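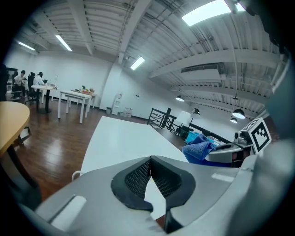

13 December 2024

Watched the last episode of Darkia tonight with Angelica. They have been saying since September that the lead was leaving, so the ending was no surprise, but I was still sorry to see her walk out of that kitchen with one bag. Eleven years is a long run for a small crime show.

Angelica thinks they should stop there. I would give the new one a chance. The channel has named Agnese Rebane, who I only know from Kondis, where she played the sister and had maybe two good scenes in the whole series. She was better than the scripts. On the radio this morning she said she had read all 26 of the early episodes before she agreed to do it. She sounded tired and kept losing the end of her sentences.

The message boards are as bad as you would expect. One petition to keep the old cast had 2,000 names at lunch and 4,000 by the time I got home. I did not sign. I read more of the comments than I meant to and then burned the rice.

What bothers me more is the writing. The last season had that whole story about the harbor fire and then dropped it. Kļaviņa, the old detective, is supposed to have kept the files, and he did not even get a line tonight. Angelica says he will be back. She said that about the dog too.

We put on the first episode afterward to compare. The picture is dark and the sound is poor, and everyone is wearing the same brown coat. I liked it a lot. Got through half before Angelica had to catch her bus.

New series starts next fall. Must return her box set before then.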